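Kenlow control stack - ticket: wrist-camera grasp point lags arm motion on cloth tasks
Component: perception / frame sync
Reported by: Bronisława Ostrowski, Werkthorpe cell
Handled by: Kristaps Lill 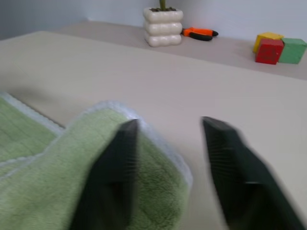 Why does the grasp point land to one side of the fold when the arm is moving, but not when it is stopped?

The planner is pairing each wrist image with the newest joint state instead of the joint state from the moment the image was captured. With the arm stopped, the two poses match and the error is zero. In motion, the pose is newer than the image and the point shifts along the direction of travel.

Original report
Towel folding task, green microfiber towel, gripper open on approach. Fold detector output looks correct in the image overlay. Projected grasp point in the base frame is off by up to 13 mm during the approach and settles once the arm stops. Hand-eye calibration was redone twice with no change. Started after the August update of the camera driver.

Log

09:40 - Lill. Asked for a bag with raw images, joint states and the transform tree. Please leave the overlay node off; it republishes images with a new stamp and hides the problem.

10:25 - Ostrowski. Bag uploaded, 26 approaches, same start pose, speed scale varied. Background objects on the rear ledge left in place so there is something rigid to check against.

11:10 - Lill. Replayed offline. Error grows with speed, so calibration is unlikely to be the cause. Image stamps are set on arrival at the host. Before the update the driver used the sensor clock. The new driver has a parameter, stamp_source, and its default is "host".

11:35 - Lill. Measured delay between sensor exposure and host stamp: around 60 ms. The transform lookup in the Zalewska planner also asks for time zero, meaning "latest available", so correct stamps alone will not fix it. Two changes are needed.

13:05 - Ostrowski. Set stamp_source to "sensor" and restarted the driver. Lookup now fails on the first 7 images after startup with an extrapolation error. Later images are fine.

13:20 - Lill. Expected. Those images are older than the first joint state in the buffer. The node should drop them and log at debug level, it should not abort. Patch on branch cloth-sync: lookup uses the image stamp, waits up to 275 ms for a matching transform, then drops the image.

14:50 - Ostrowski. Patch built and running. Repeated the approaches at the same speeds. Worst offset is 2 mm, same as with the arm stopped. Motion blur still lowers detector confidence at the highest speed scale - separate issue, please do not fold it into this one.

15:15 - Lill. Agreed, opened a new ticket for blur and exposure time. Cloltton cell runs the same driver and needs the parameter change before it takes the patch. With the patch alone, it will look up poses at the host stamp and keep most of the error.

Status: fixed on cloth-sync, waiting for review. Parameter change applied at Werkthorpe, pending at Cloltton.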